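Speaker notes – can machines do the chores yet?
Fouad Benjelloun, September meet-up, after the tea break

Running order
Opening, drinks bench, what breaks, shop floor, close. Slot is 44 mins including questions so DON'T waffle at the start.

1. Opening
Hello, thank you, thanks to Rovia for the room. Hands up who has a dishwasher. Hands up who still scrapes plates before loading it. Right.
Dishwasher is the best home robot we've got and it works by not being like us at all. A sealed box, hot water, no hands. Washing machine the same. The chores left over are the ones with no box round them – clearing a table, folding, putting shopping away, making somebody a drink.
Question for tonight is narrow. Can a general arm, the sort you'd bolt to a bench, do one of those left over jobs. Not "will robots take over". If someone asks that, park it till the end.
Mention I used to run a cafe kitchen. Pause. Explains most of my opinions.

2. Why a drink
Picked a drink becuase everybody in the room has made one. Ice, measure, pour, slice of lemon, hand it over. A teenager learns it in one shift.
Now list the things in it that are horrible for a machine –
ice slides and sticks together
glass is see-through, cameras hate it
a stemmed glass tips if you breathe on it
liquid, which goes where it likes
Slides now. Leave them up, let people look, don't read them out.

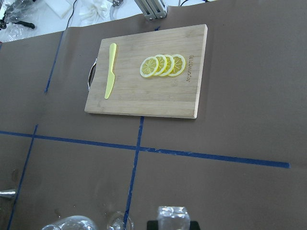
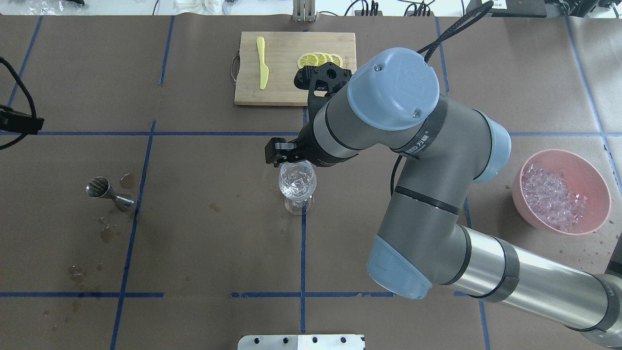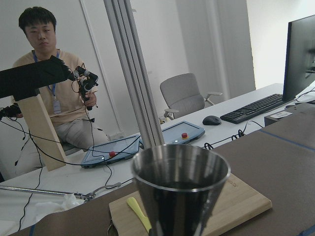
3. What to say over the slides
Point at the tape first. Blue lines on brown paper. At home there are no blue lines. Ask the room what they think happens to a job like this when you take the tape away.
Then the wine glass with the ice in, gripper right above it. Two fingers. Think how you'd hold that glass – you'd have the stem, or cup the bowl, and your other hand would be doing somthing else.
Then the splashes on the paper, and the jigger on its side. Anyone who has worked a bar has a cloth over one shoulder. Wiping up is half the job and it never gets put in the task list. My main point of the night, slow down for it.
Then the man with the controller. A person's hand on the controls is a different claim from a machine deciding for itself. When you see a video of an arm doing housework, first thing to ask is who's driving. Perfectly good way to teach a machine, just ask.
Lemon and the yellow knife – say slicing is a separate talk. Soft thing, skin, juice, blade. Move on quick.

4. Where it goes wrong
Three stories, pick two depending on time.
Tea towel story (the short one). Arm folds a towel perfectly when the towel starts flat. Hand it over scrunched and it spends ages looking for a corner.
Mug story. Trained on white mugs, I brought in my brown one, it went for the handle's shadow. Gets a laugh usually.
Trevivero story. Guesthouse, tried a machine for clearing breakfast tables. Good at plates. Left every teaspoon. Staff went round after it picking up teaspoons and said it was quicker to do the lot themselves. Fair enough.
Common thread – 5 good goes in a row makes a lovely video. I want to see 100 in a row, with a different person setting the table each time, and nobody stepping in.

5. Shop floor
Different picture and people mix the two up all the time.
Rocha, the packing firm I did the visit with. One cell, same carton, 2600 a shift. Works. Runs boring, boring is the goal. But look at what they did to get it boring – fixed lighting, fixed crates, floor marked out, one product. They changed the room to suit the machine.
Can't do that in a kitchen. Well you can but then you've got to live in it.
Goline tried the halfway thing, mixed bins, returns counter. Picking was fine. Bags were not. Clear bags worst of all. They now have a person at the end of the line for whatever gets rejected, and she is busy.

6. So, yet?
Say it plain.
Fixed job, fixed place, same item: yes, been yes for years
Same job, items vary a bit: yes with a person nearby
Somebody's actual kitchen: no. Bits of it. Loading, maybe, fetching, maybe
Don't give a year. Someone will ask for a year. I gave one once and it's been and gone.

If short of time drop section 5 down to Rocha only.

7. Questions I'll probably get
Cost – don't quote prices, they're out of date the moment I say them. Talk about hours of setup instead.
Care homes – be careful here, people have relatives. Lifting people is NOT chores, say so.
Jobs – give the teaspoon answer again, then be straight that packing is different.
Would I have one at home – yes if it wiped up after itself.

Bring: own clicker, HDMI adaptor, brown mug, water. Check sound before tea break not during.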